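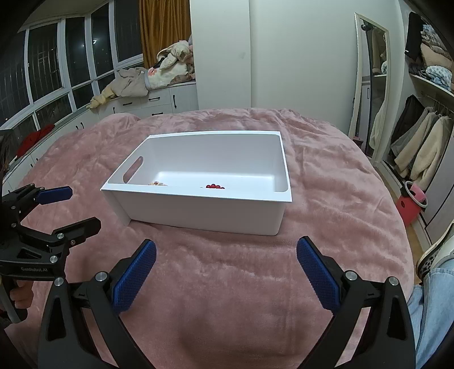
Figure 1. Demonstration work in a furnished bedroom, Clemolell household programme, May.

Progress report to Leclerc: teaching household tasks by hand demonstration
Prepared by Roy Bloxham, Brimano

1. Position at the end of May

The bedroom stage of the programme is under way and the kitchen stage is complete. Operators have recorded 150 accepted demonstrations in the bedroom, all of them made with hand-held grippers in ordinary furnished rooms. A further 17 were set aside at review and will be repeated. The main grounds for refusal were hesitation before the grasp and objects leaving the camera's view.

2. Method

Each task is performed by a person holding a gripper with two jaws and padded fingers. The camera on the tool records the approach, the grasp and the release, and the same movements are later used to train the arm at Stodent. The present group of tasks concerns small items and an open storage bin. In Figure 1 the white bin is on a bed with a pink plush blanket, and the jaws of the nearer gripper are open. A second gripper is in view at the left.

Soft surfaces were requested by Leclerc at the last review. Bins shift and tilt on bedding, and operators have been told to leave such movement in the recording provided the task is finished. Small objects lying low in a bin remain difficult, as the sides restrict the angle of the wrist.

3. Staffing and equipment

Two operators completed their training during the period, bringing the team to 13. Finger pads are now inspected before every session. One gripper was returned to the workshop with a stiff trigger and is back in use.

4. Spending

Spending is within the approved budget. The saving on travel has been moved to data storage, as agreed.

5. Next period

Recording will continue in the evenings as well as by day, so that both kinds of lighting are covered. Stodent will begin trials on the arm once the repeated demonstrations have passed review. Leclerc is asked to confirm the list of wardrobe tasks before that work is scheduled.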